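Busum Digital Money Circle
Minutes of the July meeting

Present: Ngọc Tạ (chair), Bảo Huỳnh, Khoa Tiêu, Hiếu Thân, Myroslav Hladun (minutes)
Also present: members and guests, 20 in all
Start: 7.05 pm

1. Welcome and apologies

Ngọc opened the meeting and welcomed everybody, with a special hello to the people who had come along after reading the notice in the library. It was lovely to see so many new faces, and we had to fetch the stacking chairs! Apologies had come in from the Thursday study group, who were all at the same wedding.

2. Minutes of the last meeting

Agreed, with one correction. Under item 4 the word "custodial" should have read "non-custodial". Khoa spotted it, and he is right that it changes the meaning of the whole paragraph. Myroslav has corrected the copy on the website.

3. Matters arising

Bảo has moved the reading list to the new page, and the old link now forwards to it. The two broken links in the section on stablecoins have been replaced. Hiếu still has the projector lead and will bring it back next time. The question about room hire was held over to item 8.

4. Padasent payments trial: report from Khoa

This was the big item of the evening and it ran well over its slot, which is a good sign. For those who missed the spring meetings, Padasent is the small payment app that lets a stallholder take a stablecoin payment by showing a code on a phone. Three stalls at the Sunday market agreed to try it: the bread stall, the second-hand bookseller and the plant stall by the gate.

Khoa had spoken to all three. The bookseller loved it and wants to carry on through the autumn. Her customers tend to stop and chat anyway, so the wait for a confirmation never bothered her. The bread stall found it harder going, as the queue is long before ten in the morning and any pause at the front is felt all the way down. They asked whether they could hand over the loaf before the payment is confirmed. Khoa's advice was that for the price of a loaf this is a perfectly sensible risk to take, and for a crate of plants perhaps less so.

The plant stall had very few payments but a great many conversations. Khoa said people wanted to know what it was, whether it was legal, whether the price jumped about, and whether they could get their money back if they changed their minds. He thought these were exactly the right questions and wrote them all down, and they will make a super basis for the leaflet under item 6.

Discussion followed. A guest asked who pays the network fee. Khoa explained that in the trial the customer does, and that it is shown on the screen before they confirm. Ngọc felt it should be made much clearer, in bigger letters, and offered to write to the Padasent people with that suggestion. Hiếu asked about refunds. At present the stallholder has to send a fresh payment back by hand, and the customer has to supply an address for it. Everybody agreed this was fiddly. Bảo pointed out that the bookseller simply gives cash refunds from the tin, and that this works very nicely as long as it is noted in the book on the same day.

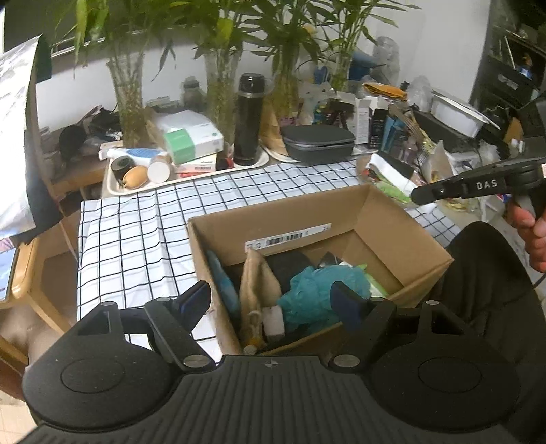

There was then a long and very enjoyable exchange about record keeping. Myroslav reminded the meeting that each stall needs to note the value in pounds at the time of the sale, even where the token is meant to hold steady against the dollar. The app can export a list, but the list gives times in a different time zone, so the late sales can land on the wrong day. Khoa will ask whether this can be changed in the settings. In the meantime he has made a simple paper sheet with columns for time, item, amount in pounds and amount in tokens, and copies were passed round. Several people asked to take one home.

Agreed: the trial to continue with the bookseller and the plant stall. The bread stall to decide in its own time, with our warm thanks whichever way it goes.
Action: Ngọc to write to Padasent about how the fee is shown.
Action: Khoa to ask about the time zone in the export.

5. Wallet recovery evening

Hiếu reported on the practice evening, where members brought a test wallet, wiped it and tried to bring it back from their written recovery words. What a great session! People learned far more from doing it than from any number of talks, and Hiếu deserves a big thank you for preparing the test wallets beforehand so that no real funds were anywhere near the room.

Most people got their wallet back at the first attempt. The commonest trouble was handwriting. One member could not tell his own "form" from "from", and since both are on the word list the wallet would not tell him which was wrong until the very end. Hiếu suggests capital letters and numbering every word. Another member had written the words in two columns and read them across instead of down.

We talked for a while about where to keep the paper. Hiếu's view is that two copies in two different buildings is right for most people, and that photographs on a phone are best avoided altogether. A guest asked about stamping the words into metal. Bảo has done it and said it took a whole wet afternoon but was strangely satisfying. He is happy to bring his stamps for anybody who would like a go.

Ngọc raised the matter of family. If something happens to the owner, somebody else has to know that the wallet exists and where to start. She would like a future meeting on this, perhaps with a local solicitor, and the idea was met with a lot of nodding. Myroslav said a plain letter kept with the will, saying what there is and whom to ring, would already be a huge step forward. The recovery words themselves should stay out of the will, as wills can become public.

Agreed: to repeat the recovery evening in the autumn.
Action: Hiếu to write up the hints on one page.
Action: Ngọc to look for a solicitor willing to speak.

6. Leaflet for newcomers

Bảo brought a first draft. It is friendly and short and there is not a single rocket on it, for which he received a small round of applause. The meeting went through it page by page. Comments were:

The opening should say straight away that prices can fall a long way and that people should only put in what they can afford to lose.
The section on scams should move from the back to the front. Khoa asked for a line saying that we will never telephone anybody or ask for recovery words, and this was agreed with enthusiasm.
"Blockchain" is used before it is explained.
The drawing of the padlock is nice but could be smaller.
A member who works in the tax office asked us to leave out the worked sum, as the allowances change, and to point people to the official guidance instead.

Bảo will add the plant stall questions as a middle section. Myroslav offered to read the final version aloud to his mother-in-law, who is our toughest critic and has an excellent record of finding the muddled bits.

Action: Bảo to circulate the second draft to the list.
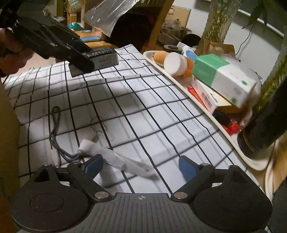
Tabletop with gridded cloth, hand grippers in use

7. Talk: running a node at home

Myroslav gave a short talk on the node he has been running from his hall cupboard under the name Nurkari. It sits on a small second-hand computer and checks every transaction for itself. He was clear that it earns him nothing at all. He does it for the pleasure of it and because he likes checking his own payments against his own copy of the records.

The first sync took 3 days. His advice is to start it before going away and to resist looking at it. He also recommended a larger disk than seems necessary, having had to replace his first one, and a look at the broadband contract for any monthly limit. Questions came thick and fast. Does it use a lot of electricity? Less than he feared, and he will bring the figures from his plug meter. Can it be run over a wireless connection? Yes, although his was happier once he ran a cable down the hall. Does it get warm? A little, and he keeps the cupboard door ajar.

Two members would like to set up nodes of their own and Myroslav will happily help them. Ngọc thanked him for a really cheerful and clear talk.

8. Room and money

The Pagano room is free for our usual evening through to the end of the year. The hire charge is unchanged. Hiếu gave the balance, which comfortably covers the autumn bookings and the printing of the leaflet. There was a question about whether the circle should hold any of its own money in tokens. After a good-humoured discussion it was agreed to keep everything in the bank account, as the hire has to be paid in pounds.

Members are asked to put the chairs back along the window wall and to bring their own mugs if they can.

9. Any other business

Khoa has been asked to speak to the sixth form about online fraud and would love a second pair of hands. Bảo will go with him.

A guest asked whether the circle could recommend an exchange. Ngọc explained that we do not recommend any, but that we are very glad to go through the sort of questions a person should ask of one: whether it is registered, how withdrawals work, what the fees are and how to reach a human being. She stayed behind afterwards to do so.

Hiếu asked for ideas for the winter talks. Suggestions so far are central bank digital money, sending money to family abroad, and how mining hardware gets recycled. More ideas to Hiếu, please!

10. Next meeting

Same room, same time. Khoa to chair while Ngọc is away. Hiếu to bring the projector lead.

The meeting closed at 9.20 pm.

Minutes taken by Myroslav Hladun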